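Product Review: Lolletti Rectangular Wicker Basket, White
Published by the Ivemell Home Goods Review Desk
June 23, 2026

The Lolletti rectangular basket is sold for linens, cloths and light household items. The Review Desk purchased one unit at retail price and assessed it for finish, strength, ease of handling and cleaning. Lolletti had no part in the assessment and did not see this review before publication.

The basket was scored on the Desk's standard sheet for storage products, which has 13 items. Each item is marked by two reviewers working separately, and any difference is settled by a second inspection.

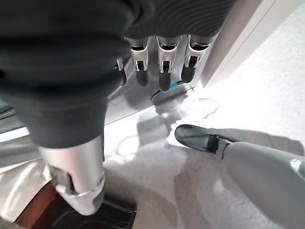
Delivery took five days. The carton was of suitable size and the basket arrived without dents or broken strands. A folded card inside gives care directions in small print. The card advises against prolonged soaking but does not say which cleaning products may be used, and the maker's website offers no further guidance.

The rim is the strongest feature of the design. It is thick and rolled, gives a comfortable grip along the long sides, and did not loosen when the basket was lifted by one side with a full load of folded towels. The Flivura basket reviewed by this Desk in October has a thinner rim, and two reviewers found it tiring to carry over the same distance.

Strong light is useful when judging a white finish. Reviewers found the color even on the walls, with slightly thinner coverage in one inside corner. Buyers who intend to match the basket to bright white shelving should note that the tone leans toward cream.
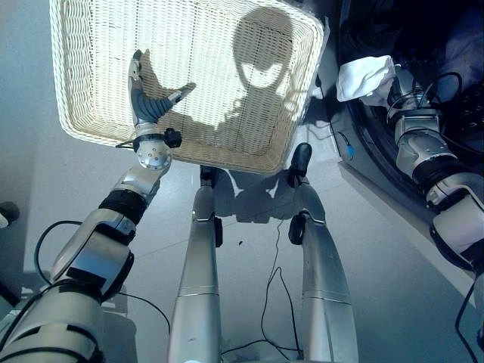 Cleaning is a slower matter. Dust settles between the strands and a dry cloth removes only part of it. A soft brush followed by a damp cloth gave a good result - the full basket took eight minutes. The Laitinen basket, with its smooth lining, can be wiped out in far less time, though it costs more and is heavier when empty.

The weave itself is tight and regular. No sharp ends were found on the inside, and a knit sweater drawn across the floor of the basket did not snag.
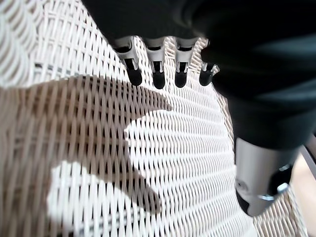 Woven wicker surface of the basket, close view.

Rating: 4 out of 5. Recommended for bedrooms and linen closets. Households that need frequent wet cleaning should consider a lined model.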